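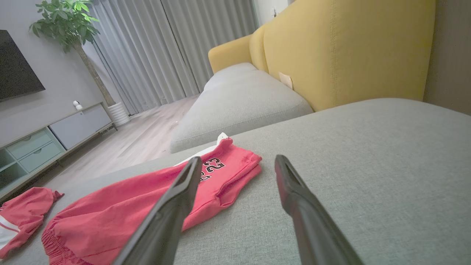 Figure 4. Athletic clothing on a sofa seat. The larger garment carries the number 23.

4.2 The Sofa as a Holding Area

Every home in the study owned at least one piece of furniture made for clothes. Most owned several. We mention this early so that the reader does not picture a shortage of dressers. Across the 52 households that finished the diary phase, residents logged 214 resting events, our term for any garment left on a surface for longer than it took to cross the room and come back. Of these, 170 involved seating of some kind, and the sofa led by a margin that made our planned statistical test look a little showy. We ran it anyway (Section 4.5).

Figure 4 shows the type we ended up calling the spread. One piece of red sportswear lies across the seat, wrinkled, with its elastic hem gathered up at one end and its number facing the wrong way for anyone who wants to read it. A second piece in the same color, with white stripes, has been left in a small heap beside it. In our coding scheme the first is "laid" and the second is "dropped." The two coders agreed on this pair without discussion, a courtesy they did not extend to bathrobes.

Sportswear gave us more trouble than any other class of clothing. A shirt for work is clean or it is in the hamper, and people will tell you which with some confidence. Sportswear lives in a third state. Residents described it as "fine for one more," "not dirty dirty," and, in the Grotitz sample, "resting." We had built our diary form with two boxes, clean and soiled, and by the second week several households had drawn in a third box of their own with a pen. The revised form, dated 2/22/19, prints the third box and leaves the label blank. Residents filled in the label readily and no two homes used the same word.

We had expected that the state of a garment would predict where it rested, with clean items on upholstery and worn ones on hard chairs. This was the reasoning in Gaete's pilot, and it is sensible, and our residents did not follow it. Items from the third box went to the sofa as often as freshly washed ones did. What mattered more was whether the sofa already had something on it. A bare seat could stay bare for days. Once a single sock had landed, the rest of the wardrobe seemed to regard the matter as settled. Fermín Gaete has proposed calling this effect "permission," and the remaining authors have given up looking for a drier word.

The shape of the seat also plays a part, though a smaller one than the furniture trade might hope. Sofas with deep, flat cushions collected laid garments. Narrow seats with a rounded front edge collected them too, but these slid, and items that slid were recoded as floor. Residents objected to this rule. A garment on the floor in front of a sofa was, to them, still on the sofa in every way that counted. We kept the rule and lost some goodwill.

Color deserves a short note. At the Tullen site, light upholstery was brought up in interviews as a reason to keep clothing off the seat, usually by the person who had picked the upholstery. The diaries show no such restraint. If anything, a strongly colored garment on a pale cushion stayed longer than a gray one, and this runs against our assumption that people clear away what they can see. One resident at Filis explained that the bright things were easy to find where they were, so moving them would be a step backward. We have not been able to fault the logic.

Folding was rare. Where it happened, it was generally done on the sofa by someone who then got up and left the stack there, at which point the stack counted as a new resting event. This inflates the total slightly for tidy homes and we considered correcting for it. The correction would have ranked the two tidiest households in the Were group below a home that kept a wetsuit on an armchair through all of October, so the raw counts stand.

Two limits apply to this part of the work. Diaries were filled in by whoever had agreed to take part, and that person was seldom the one leaving the clothes, a fact that colors some of the written comments. We also asked residents to leave items as they were until the entry was complete. Several reported later that they had found this instruction very easy to follow.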